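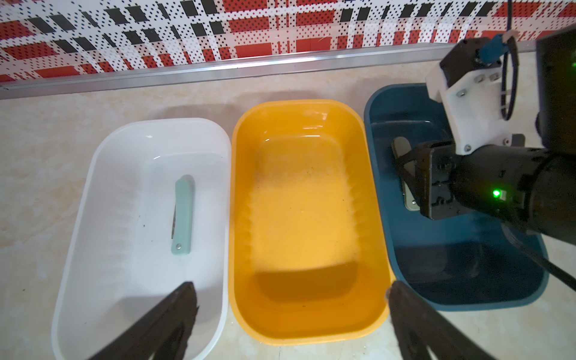
Does the Bárány book need to be read before Gesuretti?
Any order will do. The two share a publisher and a detective inspector, but the cases are separate.

From: Ruaridh Imrie
To: crime-readers list
Date: 8 May 2021
Subject: Re: Gesuretti, review copies

> I gave up at chapter 7. Too many interviews, and the inspector
> spends most of them looking out of the window. Does it pick up?
> Also, is the Fokus paperback the same text as the hardback?

It picks up at chapter nine, when the second witness changes her statement. I thought the interviews were the best part — the author lets people contradict themselves and doesn't point it out. The court chapters are weaker and the judge hardly gets a line.

The Fokus paperback has the same text with a short afterword on the real case files from 2000. Page 59 still has the wrong name for the sergeant. I wrote to Praria about it in December and had no reply.

I've put my review in the list archive, number 2111. It gives away the verdict in the last paragraph, so stop before that if you mean to carry on.

My copy is free to anyone who will pay the postage.

Ruaridh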